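Bench notebook, February: the quiet little PC that wasn't quiet
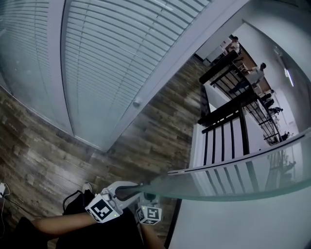

4 min read

Right, picking this up from where I left off before lunch, because if I don't write it down now I'll have forgotten which fan curve was which by tomorrow.

Recap for Gopinath, who has been asking: this is the small build in the Brurkimora case, the one meant to sit under a telly and play light stuff without anyone hearing it. Integrated graphics only, no card, one Fliro cooler on the processor and one case fan at the back. On paper it's a lovely little thing. In the room it whined. Not all the time either, which was the maddening part. It would sit there perfectly polite on the desktop, then you'd load a game menu (a MENU, mind you) and off it went.

I'd blamed the power supply first, and so had Manaia. We swapped it for the spare from the shelf and the whine was still there, so apologies to the power supply, which has gone back in. I've put a bit of blue tape on the spare so we stop mixing them up.

Then I capped the frame rate. The menu of the racing game I use for testing runs completely uncapped by default, so it was drawing the same spinning car at 500 frames a second for no good reason at all. Capped it and the high-pitched part went away straight off! So that bit was coil whine from the board, I'm fairly sure. I can bring it back by taking the cap off and lose it again by putting it on, which is good enough for me.

What was left was a lower sort of hum, up and down, up and down, like a fridge that can't make its mind up. That one's the cooler. The board's standard curve reacts to every tiny jump in temperature, and these chips jump a lot, so the fan spends its life chasing them. I've changed two things in the BIOS:

Fan floor up to 600 rpm, held there until the chip is properly warm.
Step-up delay to 4 seconds, so a short spike doesn't set it off.

Manaia thought the delay was too long and that we'd see it throttle in a proper game. Fair worry. I ran the racing game for 30 minutes with the side panel on, then did the same with the farming one, and the clocks stayed put in both. I haven't tried it in a closed TV cabinet yet and that's where it'll end up living, so I'm not calling it finished.

Side note on memory while I'm here. It came to me with one stick in it. One! On a machine where the graphics borrows all its memory from the system. I put in the matching pair from the Indo box and the stutter going round the first corner, which I'd written down on the last page as "driver??", is gone. Please ignore the last page. I spent a whole evening reinstalling drivers for that, and I'd quite like that evening back.

Also bumped up the memory set aside for graphics, then put it back to auto. Made no difference I could feel in either game, and one of them moaned about low system memory with a browser open behind it.

Settings as they stand tonight, so nobody has to go digging:

Memory: two sticks, profile on
Graphics memory: auto
Frame cap: on, set in the driver, so it covers menus as well
CPU fan: new curve, saved in BIOS slot two as MENON (named after the old test box, long story)
Case fan: still on the standard curve, haven't touched it

If you update the BIOS, write the curve down first. It wiped my saved slots last time and I had to do it all again from a photo on my phone, half of which was my thumb.

Things I still want to do. Turn the case fan round to see if it's happier blowing in, though I suspect it'll just fill the thing with fluff. Try it in the cabinet with the doors shut. Ask Gopinath if he still has the thin rubber washers, as there's a faint buzz when I rest my hand on the lid and it stops when I press down, so something's loose against the metal. Might only be the drive bracket. I tightened that once already but the screw is a bit chewed and I don't trust it.

Manaia has the machine from tomorrow morning for the cabinet test. The short screws are in the lid of the screw tin, please don't tip it.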